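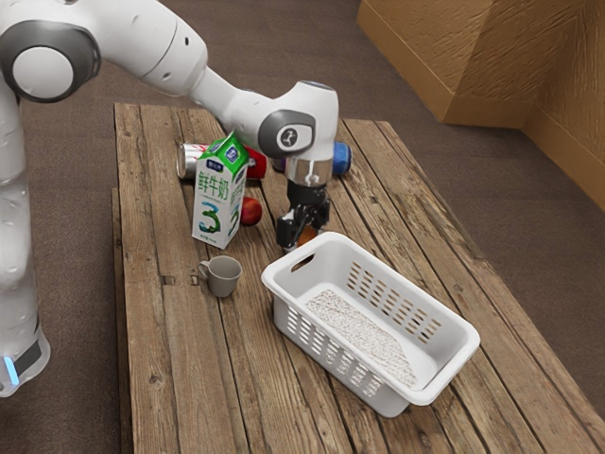
Posted by Floarea Sandu in September
6 comments | 16 shares

I have been trying to learn to swim properly since the spring, and by properly I mean with my face in the water, like a grown-up. For most of my life I've done what my sister calls the duchess, which is breaststroke with the chin up and the hair dry. It gets you from one end to the other and you can have a chat on the way. But last winter I watched a woman of 86 glide past me in the medium lane, flip neatly over at the wall and glide back again, and I went home and looked up adult lessons while my hair was still perfectly dry.

The lessons are at Honberg baths, the old pool with the green tiles and the changing rooms that smell of toast (there's a café on the other side of the wall). There are five of us in the group. Our teacher is very calm and very tall and has a way of saying 'lovely, and again' that makes you want to lie down on the poolside and weep. We spent the whole first session blowing bubbles. I paid for that! I stood in the shallow end holding the rail and blew bubbles at the floor, and I was bad at it.

The breathing is the thing. I had assumed it would be my legs, as my legs have let me down in every other sport, but they just trail along behind doing a sort of flutter. Breathing out underwater feels like giving away something you might need in a minute. So I'd hold it all in, come up, try to breathe out and in at the same time, swallow half the pool and stop. Lovely, and again.

Then in July something clicked – I was humming. I don't know why, I think I had the radio stuck in my head from the drive over, but I put my face in and hummed the tune and the air just went out on its own. Turned my head, breathed in, carried on humming. I did a whole length. It was a dreadful length, I veered right into the rope twice, but I touched the wall at the far end and looked round for somebody to tell and there was only the lifeguard, who gave me a thumbs up.

Since then I've been going before work as well, at half past six, when it's mostly retired men and one very fast teenager. I bought a pair of Cakine goggles which leak on the left and a swim bag from Worano that I love more than is sensible. I've also started writing my lengths on the kitchen calendar. My total for August was 111, which my sister says is nothing and which I have underlined.

I still can't do the turn. I've tried it and come up facing sideways with a nose full of water, in the wrong lane, saying sorry to a man called Des. And deep water bothers me more now than it used to, maybe as I can see it. With the duchess you never had to look down.

There's a charity swim at Coman lake next summer, 2000 metres, and two of the group have already put their names down. I've got the form on the fridge. I've filled in my name and my address and left the bit about estimated time, and I'll have another look at it once I've sorted out the goggles.

Filed under: swimming
Leave a comment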